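Workshop visit: Clatuvora, Kusholm
March 2020
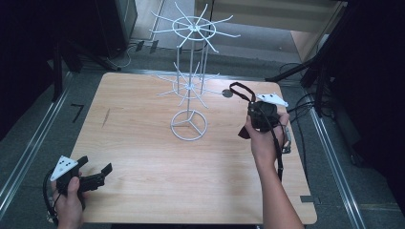 Two hand-held grippers at the table with the white wire stand.

Clatuvora is a shared workshop in Kusholm, open to visitors two evenings a month. Trilok Joshi showed us the table his group has built up there. Each gripper has its own cable and a white marker plate with black dots. Members pay 60 a month and get a key.

We stayed for the talk on printed jaws, which ran long. Rana asked about spare parts, and Trilok said he orders through Moster. The next open evening is in April.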